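The Smiling Kind

When Keltine bought Woltach, it got a warehouse, a delivery van with one good door, and a line of sponges with faces on them. The warehouse was sold. The van sold itself, in a sense, by rolling into a pond. That left the sponges, and someone had to go to Dirkside and decide what to do about them.

Mitra Daneshvar had been with Keltine for eleven years, all of them in Dry Goods. She was told the assignment was a compliment. She was to spend the summer in the old Woltach showroom, sort the line into what would be kept and what would be discontinued, and send her findings to Mr. Farahani in no more than 300 words. Mr. Farahani had once returned a birthday card for being over length.

Her first report ran long.
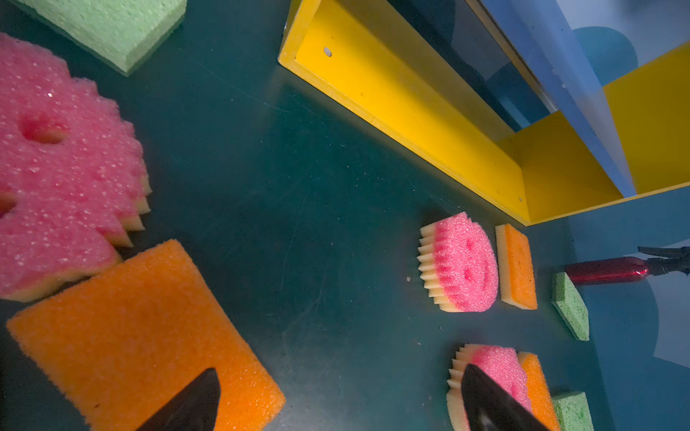
DIRKSIDE, August

Dear Mr. Farahani,

I have arrived and the showroom is as described, except for the part about the air conditioning. The previous management painted clouds on a wall, I suppose to encourage the buyers. The table is teal. I have put out the samples and will begin with the pink.

The pink ones are scrub sponges with a toothed edge and a cream layer underneath. They come in a large and a small. Both have two holes for eyes and a curved mouth. I understand from the old sales binder that you are meant to put your fingers in the eyes to get a better grip on a glass. I tried this last night with a tumbler at my lodgings. It works very well and I felt terrible.

The orange ones are rectangles. The green ones are also rectangles, more or less. I have nothing against any of them. They look like what we sell already, and I expect that is the trouble.

I have a yellow box for the ones we keep. Please advise whether I should have a second box.

Yours,
M. Daneshvar

The reply came by return. It said that a second box would not be necessary, as discontinued items could go in the trash, and that the word "terrible" was not a finding.

So Mitra sorted. It should have taken a morning. She picked up a green sponge and squeezed it and wrote "adequate." She picked up an orange one and wrote "adequate, orange." Then she came to the large pink, looked at it for a while, and went out for a sandwich.

The woman at the sandwich counter wanted to know if she was the one closing down the faces.

"I'm reviewing them," said Mitra.

"My mother had one by the sink nine years," the woman said. "Same one. We buried it."

"With her?"

"No, she's fine. She's in Tampa. We just buried it."

Mitra had never met anyone who remembered a rectangle. She paid for the sandwich and ate it on the showroom steps, and when she went back in she turned the large pink face down so that she could think. The cream side was blank and reasonable. She wrote half a page about absorbency. Then she felt bad about leaving it like that and turned it over again.

By the second week word had gone around. People came by the showroom in the afternoons, when it was hottest, and stood about. A man wanted to know if the small ones were the children of the large ones. Mitra said they were a smaller size. He nodded in the way people nod at a doctor. A girl of six or so asked what their names were, and Mitra, who had a master's degree in supply logistics, heard herself say that they hadn't been decided.

"You should decide soon," said the girl. "They're waiting."

A petition appeared under the door with 361 signatures, several of them in the same green ink and two of them from a dog. Mitra sent it on to headquarters with a note pointing out the dog, in fairness. Mr. Farahani wrote back that Keltine did not respond to petitions. He added that the acquisition had left 2,339 cases of the large pink in storage, that storage was billed monthly, and that he would appreciate a recommendation before the leaves turned.

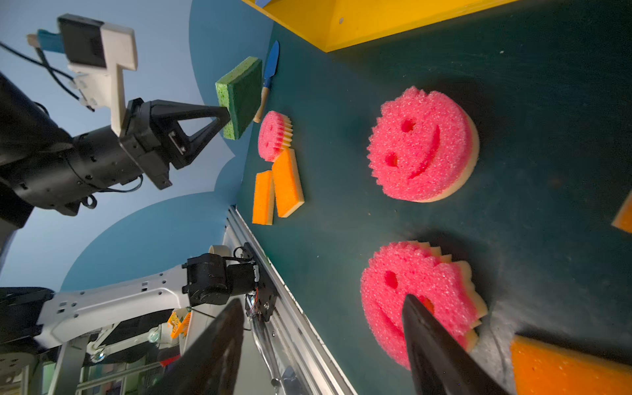
She tried ranking them after that. Ranking had always calmed her. She drew up a sheet with 100 points on it, divided among grip, scrub, drying time, and cost to ship, and left a column at the end for remarks. The green did nicely on scrub. The orange was cheap to ship, being the shape of a thing that gets shipped. The large pink lost points for the holes, which used up room in the carton without containing any sponge, and lost more for the teeth along the edge, and finished last.

Mitra checked the arithmetic. It was correct. She was good at arithmetic.

She made a cup of tea and sat with the sheet in front of her, and the large pink smiled at her as if it had come last before and had got over it. She thought about her office at Keltine, which was beige, and the kitchen on her floor, which was a darker beige, and the sponge in it, a blue rectangle, which everyone touched with two fingers and no one had ever spoken of. She could not have said whether it was the same one as last year.

In the remarks column she wrote: "Customers report attachment." She crossed that out and wrote: "Performs well on tumblers." Then she crossed that out too, put the small pink in the yellow box, and put the large pink in after it, on top, where it could see.

Her final report went out with the evening mail.

Dear Mr. Farahani,

Keep the pink, both sizes. Discontinue the orange. The green is adequate and may stay if it likes.

Regarding the cases in storage, I have found a buyer for the first van load. She has a sandwich counter and a mother in Tampa. We will need a van.

Yours,
M. Daneshvar

It was well under 300 words, and Mr. Farahani, who read it twice looking for something to remove, approved it in full. He asked only that she return the showroom key, her expense receipts, and one sample of each size, pink, for his files.

She sent the key and the receipts. The samples she brought back herself, on the train, in her handbag, with the top left open a little for the air.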